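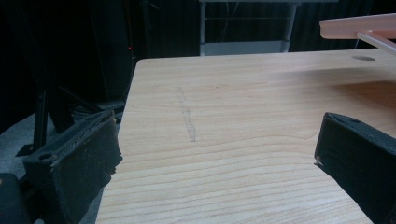 The Wavwood School of Phlebotomy is a vocational school in the town of Brito. It trains adults to draw blood in hospitals, clinics and donation centers. The school was opened by the Nigam Health Trust, which still owns the building and pays for a part of the equipment.

History

The school began as an evening course in two rooms over a pharmacy. At first it accepted only people who already had a job in a clinic. After the second year the rule was dropped, and the school moved to its present building on the Ikia road. By last June, 1,519 students had finished the basic course.

Courses

The basic course takes 4 months. Students learn anatomy of the arm and hand, hygiene, labeling of tubes and the order of draw. They practice first on training arms and later on each other, always with an instructor next to them.

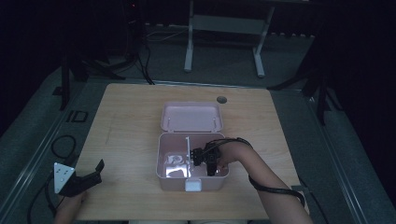

Before the final test every student must complete 100 successful venipunctures and a smaller number of finger sticks. These are written in a log book, and each page is signed by the instructor. A student who does not reach the number in time can stay for one more month without a new fee.

There is also a short refresher course for people who return to the work after a long break. It has no final test – only a certificate of attendance is given.

Facilities

The building has three practice rooms, a lecture room and a library with over 700 books and manuals. The library is open to former students in the evening, but they cannot borrow books.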